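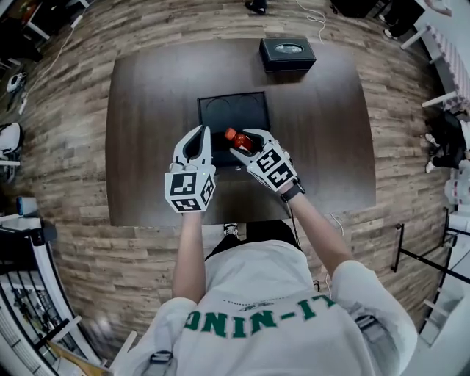 Photo: Wiria Home

Small bottles and table trays: common questions

12 shares | 4 comments

What size bottle fits the tray?
The round recesses on the Plilterora tray take bottles of up to 50 ml. Anything wider will sit on the rim and tip.

Does the tray come in other colors?
Black only for now. A gray one is planned for August.

Will it scratch a wood table?
The base has felt pads. Wipe them off now and then – grit stuck in the felt can mark a dark finish.

Can I keep bottles with colored liquid on it?
Yes. Keep the cap tight and wipe up drips the same day. Red and orange food coloring are the hardest to get out of wood.

Is a tissue box included?
No. The tissue box is sold separately under the Montoya name. It has an oval opening and takes a standard pack of 100 tissues.

How do I clean the tray?
Warm water and dish soap. Use a cotton swab around the bottom of each recess. Do not put it in the dishwasher.

What does shipping cost?
Orders over $50 ship free. Below that it is a flat $18, including orders sent from our Farkanetti warehouse.

Can I return a tray I have used?
Yes, if it is clean and has all its pads. Bottles can only be returned unopened.

Last updated March 30, 2026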